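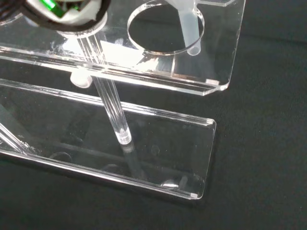

My craft table got a lot calmer the day I stopped laying small glass things down on their sides and started standing them up. I dye my own yarn in tiny sample batches and mix my own drawer sachet oils, so I own more skinny tubes and funnels than a grown woman probably should! For years they lived in a shoebox. Then I bought a clear acrylic rack with round holes in the top tier and rods holding it up off the base, and I set it on a dark cloth. Clear plastic all but disappears on a pale tabletop (I have knocked over plenty that way), but against near-black fabric every rim and edge shows up as a bright line. If you only take one tip from this page, take the cloth.

Any dark fabric will do as long as it lies flat and doesn't shed. Felt sheds. Velvet sheds worse. I tried a black pillowcase for a while and it was fine, except the seam made everything on that side lean. What you want is one flat layer, bigger than you think you need, with no hem under the part where the rack goes. Shake it outside before you start and again when you're done – I do mine over the porch rail.

The cloth also softens things a little. It won't save a flask from a real fall, but a stopper that slips out of your fingers lands with a thud and stays put.

Print this tip | E-mail this tip

Now, funnels. I get more mail about funnels than anything else. Shakuntala Mishra wrote to ask why hers always burps and spits liquid back up at her, and the answer is air. If the stem plugs the neck of the tube tight, the air in there has no way out except up through what you're pouring. Hold the funnel up a smidge so there's a gap, or slip a bent paper clip down beside the stem. Pour slowly, and stop before you think you have to. Line the stem up over the opening first, before the bottle is even in your other hand, and you'll have far fewer puddles.

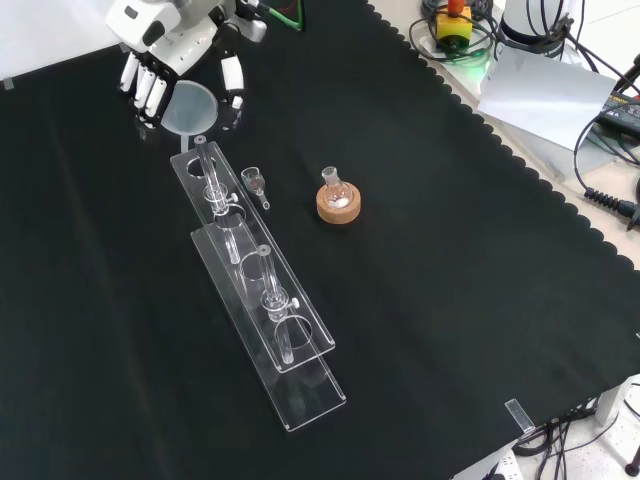
Funnel over the first tube, with the flask on its cork ring off to the side.

About that cork ring. I love them. A round-bottomed flask will not stand up by itself, and people prop them in coffee mugs, rolls of tape, you name it. Cork grips the glass a bit and doesn't clink. You can make one out of a thick cork trivet if you have a sharp knife and some patience (cut the middle out small, try the flask, cut again). My first one came from a Pal trivet I found at a yard sale in June, and it's still going. Sand the inside edge lightly and brush off the crumbs.

A few other things I've learned, mostly by mopping:

Keep the rack on a slant to you, so the tube at the back isn't hiding behind the tube at the front and you aren't reaching over one to get to the other.

Do the dry things first. Powder sticks to any glass that's even slightly damp, and then you'll be chasing it around with a toothpick. Let everything air-dry overnight, mouth down, on a dish towel.

Little white knobs and screws on clamps want finger-tight and no more. I cracked a clamp on my old Duton set by being enthusiastic.

Wipe acrylic with dish soap, lukewarm water and a soft cloth. No window spray with ammonia and no paper towels, or it goes cloudy and scratched.

And please keep craft glass out of the kitchen cupboard. Mine has its own shelf, and nothing on it ever goes near food.

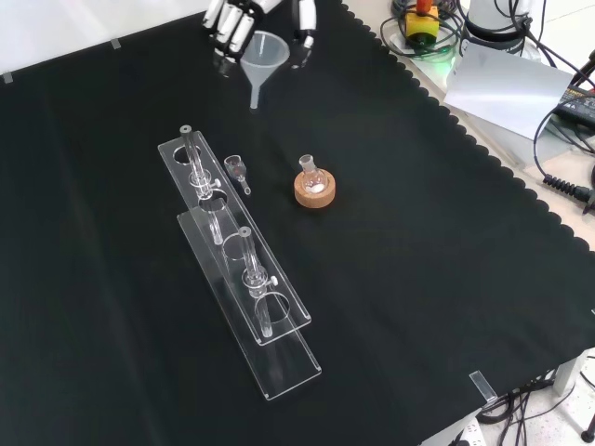
Tubes at the left, adapter and flask beside them, everything on the black cloth.

I like to lay out all the pieces before I pour anything. Leave a hand's width between the ones that can roll, and point the loose tips away from you. When I pack up I go in the same order every time: flask first, small bits next, funnel, tubes, and the rack last of all. The cloth gets folded in on itself and goes on top of the box.

Next time I'll get to labels, and why mine kept sliding off until I switched to the Zonar tape. If you have a trick for getting dye out of a narrow stem, leave it in the comments – pipe cleaners have let me down.

Posted December 9, 2021

86 shares | 8 comments | Print | E-mail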